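Why Does Paint Stick to the Wall?

Wet paint is a liquid. Liquids run downhill. So why isn't your bedroom color lying in a puddle on the floor by now?

Paint has three main jobs to do, and it hires a different worker for each one. The pigment is a powder so fine you could mistake it for flour (please don't bake with it). Pigment gives the color. The binder is the glue. Water does the carrying, and then it leaves without saying goodbye.

Where does the water go?

Into the air. As it leaves, the tiny bits of binder get squeezed closer and closer until they join up into one thin, stretchy skin with the pigment trapped inside. That skin grips all the little bumps in the wall. Your wall has bumps, even if it feels smooth. Everybody's does.

Why are there so many whites?

The paint shop in Bostby has 353 colors on its rack, and 41 of them are white. Ruba Khalaf, who mixes them, says she can tell every one apart. Her customers mostly take the sample home, stare at it for a week and pick the first one.

Shiny or not shiny?

Shiny paint dries flat, like a pond, so light bounces off it neatly. Dull paint dries rough, so light scatters all over the place. Dull paint hides dents. Shiny paint shows every dent you ever made, including the one you blamed on the dog.

Try it yourself

1. Paint one stripe on cardboard and one on a plastic lid. Use the same paint for both.

2. Wait until morning. Yes, all night — paint does not care that you are bored.

3. Scratch each stripe with a fingernail. Which one held on better? 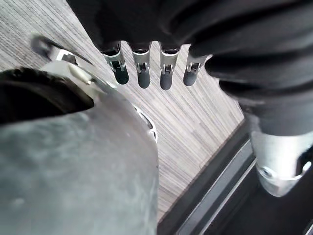
4. Rub another plastic lid with sandpaper and do it all over again.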